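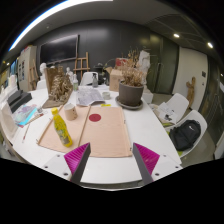
Before you put anything on your new Serell sorting board, it is well worth spending a little time on the table it is going to live on. Most of us who work at a shared table have the same habit, which is to push everything towards the back and hope for the best, and the board will put up with that for a while, but you will enjoy it a good deal more if it has a clear patch at the near side. A large white table suits it very well: the pinkish-tan board sits close to you, the dried plant in its saucer and the sculptures can stay further back, and the sheets of paper can be kept in a pile where they won't creep under your elbows. The board is divided in two by a narrow raised wooden strip, and the steps below will help you decide what goes on which side of it.

3.1 Placing the board

1. Wipe the table top with a soft cloth and let it dry. Crumbs of clay or plaster under the board will make it rock, and they do have a way of hiding.

2. Lay the board down so that the dividing strip runs away from you, from the near edge to the far one. The raised rail should be on your right.

3. Press gently on each corner in turn. If one of them moves, lift the board, turn one of the 2 felt pads from the packet over to its thicker face, and stick it under that corner.

4. Leave 40 cm of free table in front of you if you possibly can. You may not think you need it, but you will be glad of it the first time you want to rest your forearms.

Note: The small metal fittings at the edges are there to take the Workance clip-on tray, sold separately. If you haven't got the tray, simply leave them as they are. They do not need tightening.

3.2 Choosing your sides

We suggest keeping the left section for things that stand up, such as a bottle or a cup, and the right section for flat and small things you pick up often. Left-handed users usually like it the other way about, and there is no harm at all in that.

1. Stand your tallest item on the left section first, well in from the edge.

2. Put your cup behind it or beside it, with enough room to get your fingers round each one without knocking the other.

3. Lay flat pieces on the right section, near the strip. A flat disc is easier to pick up if you slide it to the strip and tip it against the wood.

4. Very small things can go at the far edge to begin with, and you can move them nearer once you know how often you reach for them.

Caution: Do not use the same cup for drinking and for rinsing brushes. Please choose one cup and keep to it, however sure you are that you will remember.

3.3 The rest of the table

Spray bottles and tall bottles are best kept at the back. Close them properly before you put them away, and point any nozzle away from paper and from finished work.

Dried plants shed more than one expects, so give the pot a wide saucer and keep it off the board altogether. Textured sculptures with a lot of folds should be lifted by the base and never by the front.

Caution: The board is oiled wood and does not like standing water. Mop up spills straight away, and never leave a wet saucer on it overnight.

3.4 Looking after the surface

Rub in a teaspoon of Perorano board oil every 3 months, working along the grain, and leave it until the morning before you use the board again. If you have the Lò finish, skip the oil and use a barely damp cloth. Section 4 deals with stains and with refitting a loose rail.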